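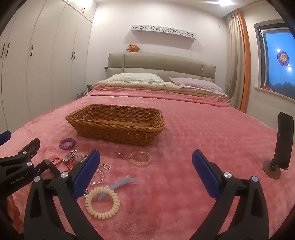 Setting up a small-object pickup session with the hand-held gripper takes one evening the first time and much less after that. The instructions below go from unpacking the kit to sending in your first set of recordings, using the rental package we offer through the Conthorpe office. The worked task is a simple one: pick up small items one by one and put them in a container. A shallow wicker basket on a bed does the job well, with spiral hair ties, a snap clip and a couple of bead bracelets laid out in front of it. You need nothing from a hardware store and nothing you don't already have in a drawer.

What comes in the package

The rental includes the gripper, a charging cable, a wrist strap, a soft case and a printed card with your kit number. If your card says 2263 or higher, you have the newer strap and can skip the section on strap fit. Older kits have the plain loop strap, which works fine but needs to be tightened by hand.

You will also need a phone with the companion app installed. A small stand for the phone is useful but not included. Any stand with a heavy base will do.

Before you start

Charge the gripper fully. Close and open the fingers a few times with nothing between them. They should move smoothly and meet evenly along the pads. If one pad sits higher than the other, check that it is pushed all the way onto its finger. Do not loosen any screws. If the pads still don't line up, write to support and we will swap the unit.

Wipe the pads with a cloth that has been dampened with plain water. Hand cream is the most common cause of poor grip on plastic items, and it gets on the pads more easily than you would think. Let them dry before you use them.

Strap fit (kits below 2263)

Put your hand through the loop, hold the grip, and pull the strap until you can just slide one finger under it. Too loose and the gripper tips forward when you reach. Too tight and your hand will be sore after the third or fourth run.

Choosing a surface

Most people start on a table. A table is easier, and if this is your first time with the gripper you should do a few practice runs there. A bed is harder. The surface gives when you press on it, and a thick plush blanket lets thin items sink in so that there is less to grab. It is still a good surface to record on, and we pay the same rate for it.

Whatever you choose, smooth it out first. A raised pattern in the blanket is fine. Deep folds are a problem, as small items slide into them and you end up pinching cloth.

Laying out the items

Put the container down first, where you can reach it without leaning. Then place the items in front of it, on your side. Leave enough room around most of them for the open fingers to come down on either side. A few can touch or overlap. We want some of those in every set, but save them until you have the easy ones working.

Mix the shapes. For this task a good layout has:

– soft items that squash, such as coil hair ties
– flat, hard items, such as snap clips
– chains or strings of beads
– one or two very small items, such as a ring or an earring

Don't use anything you would be upset to scratch or lose. Ida Schwerdtfeger, who answers our support mail, suggests costume jewelry for all of it, and I agree with her.

Starting the recording

Open the app, choose New session, and type in the kit number from your card. Pick the task called Sort to container. Hold the gripper still over the work area until the status line changes to Ready, then press Record.

Wait two seconds before you move. Also wait two seconds at the end, after the last item has been released. Recordings that start in the middle of a reach are sent back.

Picking up each kind of item

Coil hair ties. Lower the open fingers on both sides and close slowly. The coil will squash a little. Stop when it is held and don't squeeze all the way. Clear ones are harder to see against a pale blanket, so take an extra moment to line up.

Snap clips. Come in across the narrow side, not end to end. On a soft surface, press down slightly with the tips so they get under the edges of the clip. If it turns as you close, open up and try again. A failed try followed by a good one is fine to keep.

Bead bracelets. Grab one side of the loop and lift straight up. Let it hang for a moment before you move over the basket, then lower it in. Dropping it from high up makes it bounce out of a shallow container.

Cords and anything tangled. Lift the lighter piece first. If the other piece comes with it, put both in together and carry on. Don't use your free hand. This is the rule people break most often, and it spoils the recording.

Rings and earrings. Leave these for last. Use only the very tips of the fingers and close until you feel them stop.

How long a session should be

One run is one full layout, from the first item to the last. A full session is 11 runs. Change the layout between runs, and move the container at least twice over the session. You can take breaks whenever you like as long as the recording is stopped.

Checking and sending

Play back the first run before you do the rest. Look for two things: the fingertips should be in view the whole time, and the items should be bright enough to tell apart. In the evening, turn on the ceiling light and check that your own shadow doesn't fall over the work area.

When you are happy with the session, press Send. Uploads are large, so use your home network and leave the phone plugged in. You will get a message when the session has been accepted.

Prices and returns

The basic rental covers one month, with a deposit that is paid back when the kit is returned. Longer rentals are handled by Wolfram Seidel at the Bukstead office. Kits can be dropped off at Bukstead or Conthorpe, or mailed in the soft case inside a box. The Plastham pickup point is closed through October – please use one of the other two until then.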